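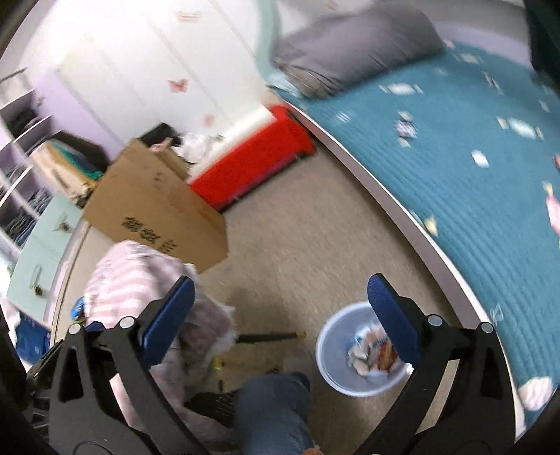
Filed under: Home Tips / Bedrooms / Quick Fixes

Small bedroom, too much stuff. Quick list, typed up between loads of wash, so no particular order.

Under the bed first. Pull everything out, all of it, vacuum, then put back only what you'd use this year. Flat boxes with lids. Label the short end, the one that faces out. I labeled the tops the first time and had to drag out every box to find a sweater.

Drawers that stick — rub a plain white candle along the runners. Bar soap works too but gets gummy in summer. If the drawer still drags, take it out and look for a sock behind it. There's usually a sock.

Trash bin by the bed. Get one. Small is fine. Keep spare liners flat in the bottom under the one you're using, saves a trip to the kitchen. Tissues, wrappers, receipts, cotton balls all go in there and not on the nightstand. Plastic bin smells? Warm water, spoonful of baking soda, leave it 10 minutes, rinse, dry upside down.

Dust on the floor between furniture: old sock over a yardstick, rubber band to hold it. Slightly damp. Gets under dressers where the vacuum head wont go.

Wobbly shelf unit. Check the floor before you blame the shelf, mine leans because the whole room does (upstairs in Clellstead, old house, say no more). Folded cardboard under the low corner, trim it with scissors. If it's tall, screw it to the wall studs. I used the little Drillotier hand driver, slow but does not strip the screws.

Clothes rotation. We call it the Rota. October, heavy things come forward, thin things go to the back or under the bed. Swap again when it warms up. Anything that didnt get worn goes in the donate bag the same day or it creeps back in.

Blankets — roll, don't fold. They stand up in a basket and you can pull one without wrecking the pile.

Mattress: strip it in the morning, baking soda through a sieve, leave til lunch, vacuum. Turn it head to foot while it's bare. Pillows out in the sun if there is any.

Cords. Bread bag clips, write on them with marker. Lamp, charger, fan.

Musty closet, leave the door open an hour a day and don't pack the hangers tight. Cedar blocks fade, so sand them lightly and they smell again.

More on closets when I get the Serra rail up. Still in the box.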